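Caderno da oficina - fevereiro, célula de dois braços
Assunto: lista de compras para o próximo trimestre

Comecei pela planilha antiga e apaguei metade. Estava cheia de coisas que pedimos por pedir, incluindo a segunda bancada, que não cabe na sala. O que fica abaixo é o que dá para defender quando a Giddale perguntar por que estamos gastando outra vez com a mesma célula.

Saldo disponível para material: 1.565 euros. Não inclui os braços nem o contrato de manutenção, que saem de outra rubrica. Inclui portes, e da última vez os portes comeram mais do que eu esperava.

Pares de dedos para as garras. É o item principal. Os que temos servem, mas não há sobressalentes, e uma lâmina partida para o trabalho até chegar outra. Quero 2 pares de reserva no armário. A Sollarora vende o par montado, já com parafusos, a 60 euros. A Kuo vende só as lâminas por 40 euros e aproveitam-se as bases. Prefiro o par montado para a reserva: troca-se de manhã e continua-se. As lâminas soltas podem ficar para a encomenda seguinte.

Câmera de punho. Pedir cotação de uma unidade, igual às atuais. Não vale a pena mudar de modelo agora, teríamos de refazer a calibração dos dois lados e desenhar outro suporte. Se o preço não couber, fica para o trimestre seguinte e escrevo isso na justificação.

Tabuleiros. Continuamos com o preto de paredes altas. O interior é brilhante e dá reflexo na parede de dentro, o que me incomoda nas gravações. Pedir à Rurkden um igual em acabamento fosco, mesmas medidas. Se não tiverem fosco, experimento tinta antes de comprar qualquer coisa.

Cabos. Calha e abraçadeiras de velcro para a borda da mesa. É barato e foi adiado duas vezes. Medir o comprimento antes de encomendar - da última vez comprei calha curta demais e acabou na gaveta.

Fruta. Vai como consumível, com linha própria. Antes entrava em "diversos" e a contabilidade devolvia o pedido. Banana, maçã e manga compram-se em qualquer lado; romã e mangostão dependem da época e o mangostão sai caro. Continuo a querer os dois no conjunto por causa da forma: a coroa da romã e as sépalas do mangostão mudam o ponto de pega. Ver também se há réplicas em silicone com peso decente. As de plástico oco que testamos não prestavam, rolavam com qualquer toque.

Iluminação. Fora da lista por enquanto. As sombras na mesa são difusas e vive-se com elas. Se o tabuleiro fosco resolver os reflexos, nem volto ao assunto.

Ordem de prioridade, se cortarem a verba: dedos, tabuleiro, calha, fruta, câmera. A câmera fica em último só por ser a mais cara; se avariar uma, passa para primeiro.

Falta fazer: confirmar prazo da Sollarora, pedir à Kuo o desenho das lâminas em PDF, mandar as medidas do tabuleiro à Rurkden. Juntar as cotações num único pedido, a Giddale não gosta de receber aos bocados.

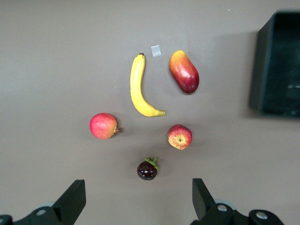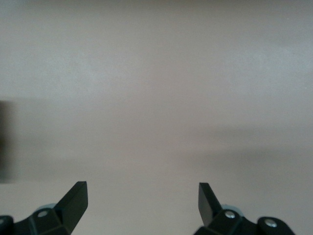 Mesma mesa, mesma sessão. 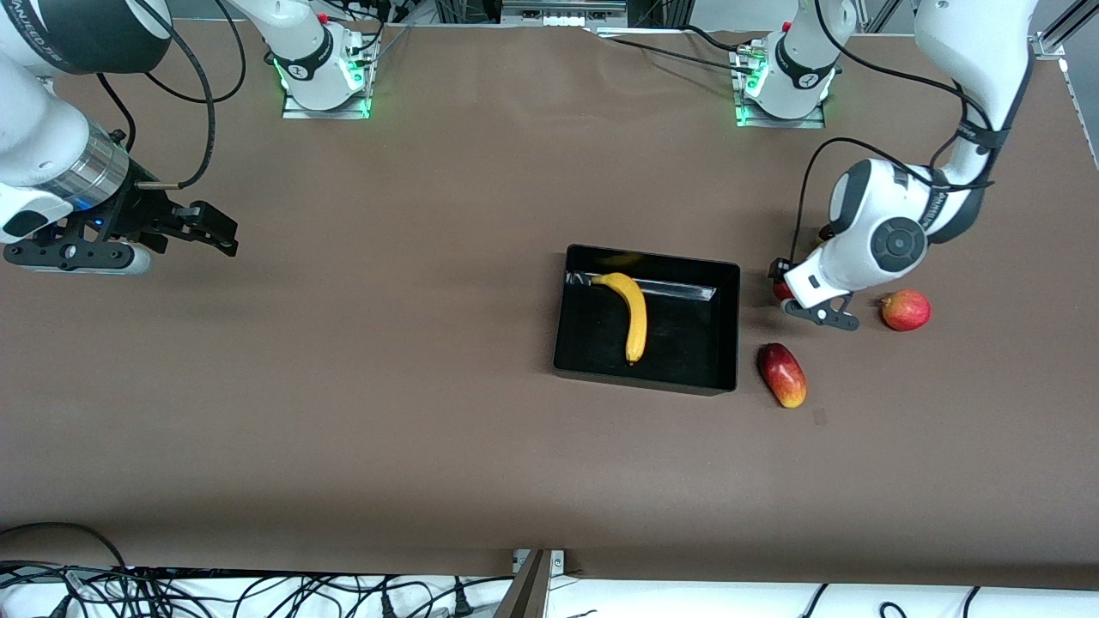

Compensa comprar já uma garra completa de reserva?
Por agora fica de fora. Uma garra completa leva a verba quase toda e ficaria parada na caixa, enquanto os dedos são a peça que mais se gasta e se trocam aqui mesmo. Volto a fazer as contas quando a Giddale fechar o orçamento do ano, já com o registo de avarias ao lado.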